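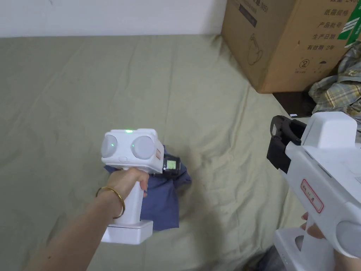
Dark blue cloth on a sage-green sheet, spread on the floor.

Caring for band shirts and tour merch at home
By Zyanya Jaramillo, 7 Jan 2024

I have been going to concerts since I was sixteen, and I own more band shirts than is reasonable. Some of them are older than my nephew and still have a print that you can read from the other side of the room. Others were ruined in one season, and mostly it was my own fault. These are the habits I keep now.

Before the first wash
Turn the shirt inside out and read the label. Tour shirts are often printed on whatever blank the band could get, so two shirts from the same stall can need different care. My Clurkimar shirt from the winter tour is pure cotton, and the one from the summer is half polyester and does not like the iron at all.
A new black or red shirt gives off colour. Wash it alone, or with other dark things you do not love very much.

Washing
Cold water, or 30 degrees if someone has spilled beer on you. Short programme, low spin. Close the zips of the other clothes in the drum, a zip can scratch a print badly.
Use liquid detergent and less of it than the bottle proposes. Powder leaves small white marks on black cotton when the water is cold. I do not use softener on printed shirts. It makes a film, and after some months the print feels sticky.
For the smell of smoke from the stage, which stays long in the cloth, I soak the shirt for one hour in a bowl of cold water with half a cup of white vinegar. Then I wash it as normal. The vinegar smell goes away when the shirt dries.

Drying
Never the tumble dryer. I lost my Ostora shirt this way, the letters cracked like old paint. Shake the shirt well, pull the side seams straight and dry it flat or over a line, still inside out and away from the sun. If you hang it by the shoulders with pegs, you get two little ears there, and they are difficult to iron out.

Ironing
Iron from the inside only, medium heat, with a thin cotton towel between the board and the print. If the print begins to stick to the towel, stop and let everything cool before you pull.

Patches and signatures
Sewn patches hold better than glued ones. I use polyester thread and small stitches, and I go around the edge two times. A signature in textile pen should rest for a day, then you iron it from behind before it meets any water. A signature in ordinary marker will fade, so I would not wash this shirt any more. My friend Xu has his in a picture frame, with acid-free paper behind it.

Tote bags and caps
Cotton totes shrink, sometimes a lot. My Tredus bag had space for 6 records before the first warm wash, and after it the records did not go in. Wash by hand, cold, and pull it to shape while it is damp.
Caps I clean with an old toothbrush and a drop of washing-up liquid, only the sweat band. Put a small bowl inside until the cap is dry.

Storing
Fold with the print on the outside, or roll the shirt loosely. A fold exactly across a thick print makes a line, and this line becomes a crack later. Wire hangers make rust spots in a humid cupboard — I keep mine on a shelf, with a piece of cedar wood which I sand a little every January.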